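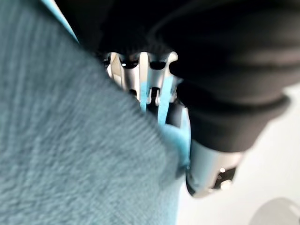 Notes on the blue pillow and the cream sofa

Categories: living room, upkeep

The sofa has been the most demanding piece of furniture in the apartment since it arrived. It is cream leather, tufted on the back and the seat, and both properties cause work. The color shows every mark. The tufting collects dust at each button and along each seam, and a flat vacuum head passes over the top of the puffs without reaching any of it.

I added a blue throw pillow to it last winter. The reasoning was practical. The back cushions are comfortable for sitting upright, but there is a gap in the small of the back if you slide forward at all, and a square pillow fills it. Blue was chosen because I already had a blue lamp base, now gone.

Two problems followed.

The first is slip. Fabric on smooth leather has little to hold it, and a pillow placed in the corner by the armrest works its way down the seat over an evening. The second is fill. The insert that came with the cover went to the bottom after a few weeks and stayed there, so the pillow had a heavy lower half and a top that folded over when leaned on.

The insert was the easier one. I replaced it with one from Edico, one size up from the cover. This is the usual advice and I had ignored it. An insert that matches the cover exactly on paper will look underfilled once the corners settle. One that is slightly too big pushes into the corners and keeps the upper edge straight. Getting it into the cover takes patience: fold the insert in half, feed the folded edge in first, open it inside, then work each corner into place from the outside before closing the zipper.

The slip problem I have only reduced. I tried these:

Rug gripper pad under the pillow. It holds well, but I do not want rubber left against leather through a hot summer, so it came out again.

A folded cotton throw between pillow and seat. It slides as a unit with the pillow.

Placing the pillow against the tufting and pushing it back until the seams bite a little. This works best. It needs resetting after anyone gets up.

The remaining question was whether the blue would come off on the cream. I tested it before the pillow was allowed to stay overnight. Dampen a white cloth, press it on a seam of the cover for 15 minutes under a book, and look at the cloth. Mine came up clean. I repeated it after the first wash with the same result. I would still not leave the pillow on the seat when it has been sat on by somebody in wet clothes.

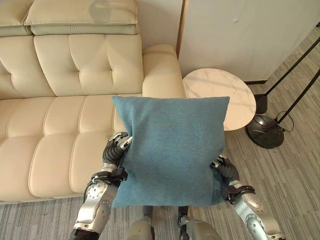
Fustotville, 16 June 2019

The pillow routine as it stands now. Hold it upright by the sides, squeeze the lower part inward so the fill has to move up, release, turn it a quarter and do it again. Four turns and it is even. Hitting it flat on top, as I used to do, compresses the middle and does nothing for the corners.

The cover is washed cold, inside out, zipper closed, and dried flat. The care label permits the dryer on low. I tried it once and the fabric came out a little rougher, so I went back to the rack. The slight heather in the blue is useful here – lint and small marks do not stand out against it the way they do on the leather.

As for the leather, the headrest cushions get the most contact and show it first. There is a faint darker smudge toward the end of the right one that I have been watching. A dry microfiber cloth made no difference. I went over it with Clotent, which I bought at 3 percent off for some reason known only to the store, diluted and applied to the cloth. I cannot report an improvement. Wiping harder is not an option I want to explore on a finish this pale.

For the tufting I use a soft brush, the type sold for keyboards, and work along the channels of the seat toward the front edge. The strip of base under the seat front gets a damp cloth at the same time, as dust from the floor settles there. Then the round side table is wiped, and the job is done.

Costs so far: 70 for the insert and two spare covers, none of them yet needed. I keep the receipts in the same folder as the one for the sofa.

Next entry will probably be in July, when I intend to condition the leather and will have the pillow off the sofa for a night. If the smudge has changed by then I will note it.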